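Skip to content
Home | Notebooks | Visits | Parts | Search

Reading time: 2 min
Print this page | E-mail this page

11/12/2018 — Kolberg open day

Went over with Shengli. Issa had the invite from the September call but couldn't make it, so these notes are mostly for him.

Coffee, badges, then a talk in the front hall. The talk was the usual. Preda is their name for the whole package: simulator, training code, and the bit that pushes a policy out to the arm. Herketti is the arm controller and comes from somebody else. The speaker mixed the two up twice, and I still can't tell from the slides who fixes it when the two disagree. Shengli asked. Answer was "we work closely together."

Claim on the main slide: 200 tries in simulation at picking up a ball, and a very high success rate, with a number I didn't write down because it came with no conditions attached. I asked whether the start position of the ball was changed between tries. "Within the work area." How much of the work area? He'd have to check. Asked if the lighting was changed too. Same answer.

Second claim was up to 859 training runs overnight on their cluster. Fine, but a run could be anything. Ten seconds of an arm waving around is a run.

Skullon were there as well, showing their own fingers and mounts. Less polish, better answers. Their guy told us straight out that the finger pads wear and that they don't model the wear. I'd take that over a percentage. Picked up a price sheet, it's in the blue folder.

After lunch they split us into groups and we got the simulator demo at a desk, with a screen most of the group couldn't see. Shengli got a spot at the front. The operator restarted it 2 times before he was happy, and said the first one was a loading problem. Could be. It's an odd thing to have on a day when you've asked people to drive in.

What I wanted to see was contact. Anybody can get a simulated arm to arrive over a ball. The part that goes wrong on our bench is the moment the fingers close, when the thing rolls a little and ends up against a wall of the pen, and then the gripper can't get around it without hitting the side.

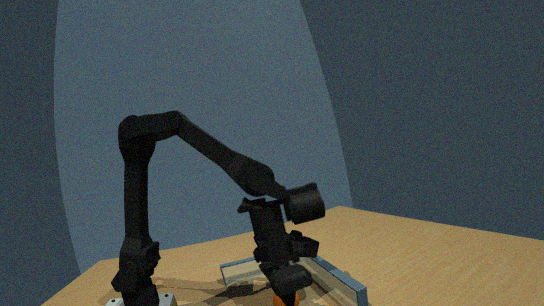 I asked what friction they use between ball and table and he said default. Default for what, he wasn't sure. Shengli thinks he was just nervous and that the people who know were in the other room with the bigger customers. Maybe so.

To be fair to them, the rendering is nicer than ours. Shadows, wood grain, all of it. Whether any of that helps a policy on real hardware is a separate question, and I didn't hear it answered. They said transfer results are "coming." I wrote the same word in my notes from their last event.

Not convinced, not ready to drop it either. If Preda will load our own table and our own pen, and let us set friction and mass by hand, it's worth a two-week trial. If it only runs their setup then we've learned what we're going to learn.

To do
- me: write to Kolberg, ask for the start positions used in the 200
- Issa: find out if Herketti can run without Preda on top
- Shengli: ask Skullon for one set of fingers on loan — mention the pad wear
- parking receipt, give to Issa

Previous entry | Next entry | Back to Visits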